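5. Recording consent before you switch on fingerprint or face sign-in

Before anybody in your organisation puts a finger on the reader or looks into the lens, Zuro needs to know that they have agreed to it, and in a form you could show somebody later if you were asked. We know this is the part of the set-up most people would like to hurry through, and we do sympathise, but please put the kettle on and give it a proper half hour. It is far easier to do now than to mend afterwards with a hundred people already enrolled.

You will need your administrator password, the final wording of your consent notice (agreed with whoever advises you on privacy law, as we can't do that part for you) and a list of the sites where sign-in will be used.

To set up the consent notice

1. Sign in to Zuro and open Settings, then People, then Consent.

2. Choose New notice. Give it a name your colleagues will recognise, such as "Gavurmont warehouse, August". The name is only seen by administrators.

3. Paste your wording into the large box. It holds up to 1,826 characters, spaces included, and the counter in the corner turns red when you have gone over. If your notice is longer than that, put the full text in the Attachment field and keep a plain summary in the box.

4. Fill in the three short fields underneath: what is collected, what it is used for, and how long it is kept. Each of these takes 512 characters. Do resist the temptation to write "see policy", as the system will let you but your staff won't thank you for it.

5. Under Keep for, enter the number of days a template stays on file after a person leaves. The setting is 29 when you first open it. Change it if your own policy says something different.

6. Choose how people will sign: on screen, on paper, or either. If you allow paper, each signed form must be scanned and attached to the person's record before Zuro will let you enrol them.

7. Press Save as draft, and read the whole thing through once more as if you had never seen it before.

8. Press Publish.

Caution: once a notice is published its wording can't be edited. You can replace it with a new version, but everyone who signed the old one will be asked to sign again at their next sign-in.

Note: people who say no must still be able to get in and do their work. Turn on Card or PIN under Other ways to sign in before you publish.
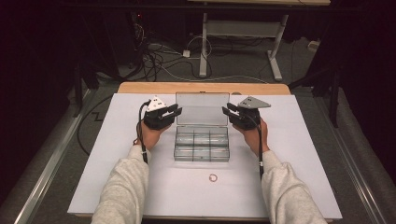
Sunita Delacroix: We rolled this out at our Ouali and Stevow offices and I'd add one thing to step 6. If you pick "either", the screen version comes up first and people don't spot the paper link at the bottom. I ended up sending the form round the evening before, and that gave everybody time to read it at home and ask me things.

Thank you, Sunita, sending it round beforehand is a lovely idea and we'd encourage it wherever you can manage it. The paper link can also be moved to the top, under Consent, then Layout.

To withdraw a consent

1. Open the person's record and choose Consent history.

2. Press Withdraw and enter the date they asked.

3. Confirm. The template is deleted overnight, and the entry in the history stays so that you have a record of both the yes and the no.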